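Notebook, Tuesday

Sorting cell, software side. Continuing from the last entry, which ended with me writing "should be quick" and drawing a box around it.

State of things this morning: Lemma (the planner) and Traluveck (the color and pose node) are finally in the same build. Traluveck publishes a list of bricks with a color label and a pose, Lemma picks the next one and a bin to put it in. Yellow goes left, light blue goes right, red stays on the table until I add a third bin to the config. The arm side is untouched. The Venska driver is whatever it was in March and I intend to keep it that way.

First problem, before coffee. Traluveck would not call the orange-yellow bricks yellow. It called them "unknown" most of the time and "red" when it felt brave. The hue window for yellow was set under the old lamps, and the new ones blow out the table and put a highlight on every glossy edge we own. Widened the window on the orange end, dropped any pixel with saturated brightness from the vote, reran the bag from yesterday. Labels came out right on all of it. The parameter is yellow_hue_hi, it's in the yaml now, please stop hardcoding it in the launch file (this is addressed to me).

Second problem is more interesting. The bins are glossy black, and the inside walls of the left one pick up a yellow cast from whatever is lying in it. Traluveck segments by color first and asks questions later, so it was finding bricks in the wall. Lemma would then helpfully plan a pick on a reflection, the collision checker would object that the goal was inside the bin wall, and the whole thing would replan until the limit, which is 2000 attempts because I once typed that as a joke. Log has 611 replans for one imaginary brick. It never lost heart.
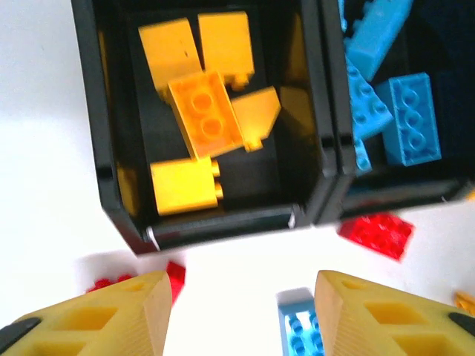 Posted to the Warkska bench log by the perception desk
Filed under: sorting cell, wrist camera, planner

Anyway, that's the wrist view I've been tuning against all afternoon. It has most of my troubles in it at once: the orange one sitting in the middle of the yellow pile, the dark right bin with the light blue pieces in it, and a red strip showing on either side of the left fingertip. Traluveck reports that last one as two bricks. I believe it's one brick with a finger in front of it, and I would like the software to come around to my view.

Fixes, in the order I tried them:

Bin mask. Each bin now has a floor polygon in the config, and a detection whose centroid lands on a wall gets dropped. Crude, works. It also drops real bricks leaning on the wall, but we don't pick from the bins in this task so I don't care yet. Future me will care. Hello.

Finger mask. Projected the finger meshes into the wrist image using the current joint state and blanked them out with a 23 pixel margin. The fingers are pale yellow. I'd like it on record that we have a yellow class and pale yellow fingers, and that for a good while the node was tracking its own gripper as a pair of very large bricks that followed us everywhere.

Merge across the mask. If two same-color blobs touch opposite sides of the finger mask and their edges line up, treat them as one brick and mark it "occluded". Lemma won't pick an occluded brick, it asks for a look from a different pose first. Half done. The edge test is too strict and I was getting tired.

Blur. Detections near the edges of the image are worse when the arm is moving, most of all at upper right. Added a gate so poses are only accepted when joint velocity is under the threshold. Costs a short pause before each pick. Ran 30 picks in the simulator with the gate on and the planner stopped arguing with itself. Haven't run it on hardware with the new masks.

Still open:
- replan limit down from 2000 to something a grown adult would choose
- exposure for the right bin, light blue against black is fine but the far side falls off into shadow
- light blue on the white table between the fingers: clipped at the bottom of the image, pose estimate wanders, check whether we should just back the arm off
- third bin for red
- unit test for the merge, with the red case as the fixture

Branch is pushed, tests pass except the one that has never passed. Leave the lamps alone overnight.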